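Re: [cukus-swap] table wanted for June sale

> Does anyone have a long table we could borrow for the plant sale? Ours
> is 115 cm and the seedling trays hang off the end. Also are we
> still doing 3 for the price of 2 on tomatoes?

Yes to tomatoes, same as last year. Peppers no, too few came up.

Table - could be this one. Pale top, should wipe clean.

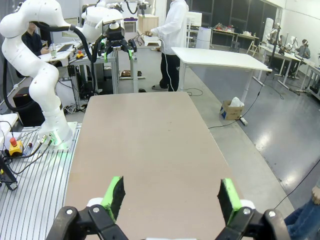
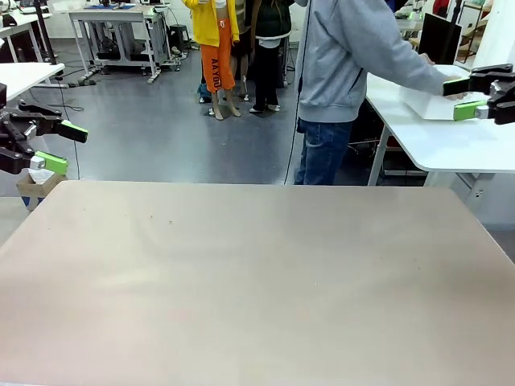
the tabletop, two views

Need to know by 3 pm if you want it, teh van is only free till then. Bring a sheet for the top pls, wet trays leave rings.

Namine seed order came to 693 total, will send the split tonite. Still short on labels. Anyone got spare pots, leave them at the Pattinasarany gate.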